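Tabletop Refinishing, Workroom 2

Mikkel Kirkegaard and Snædís Kragh refinished the worktops in the Disbridge workroom in August. The old tops had gone yellow under the windows and showed glue marks that no longer came off with soap and water. The replacement finish is a matte off-white from Turnis, two coats over one coat of primer. The notes on this page go with the gallery and cover finish, light and cleaning.

Surface preparation
Old finish sanded with 120 grit, then vacuumed and wiped with a damp lint-free cloth. Corners were done by hand. Dents deeper than a scratch were filled and sanded a second time.

Coating
Applied with a short-nap foam roller, long strokes in one direction, edges first. Drying time between coats was 5 hours with the windows closed. Ívar Briem rejected the first top for roller lines and it was sanded back and coated again.

Sheen
Matte was chosen over satin after both were tried on scrap board. Satin gave a clear reflection of the ceiling lights and made small light-colored parts hard to find. Matte shows finger smudges a little sooner, but they wipe off.

Color under room light
The off-white does not read as one even color. It runs from a pale cream to a slightly grayer shade across the same top, and dark items leave a soft gray shadow on it. Anyone matching paint or paper samples should put them on the gray card kept in the Skov cabinet and leave the tabletop out of the comparison.

Cleaning
Damp cloth, mild dish soap, dry cloth. No scouring pads and no alcohol for the first 3 weeks. Dust specks are easy to see on this color and should be brushed off before wiping, as grit dragged under a cloth will mark the finish.

Touch-up
Leftover paint is in the can marked Velik, lower shelf. Stir for 2 minutes and apply with a small brush. Lærke Vestergaard keeps the list of repairs; give her the table number and the position of the mark.
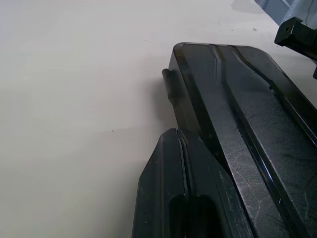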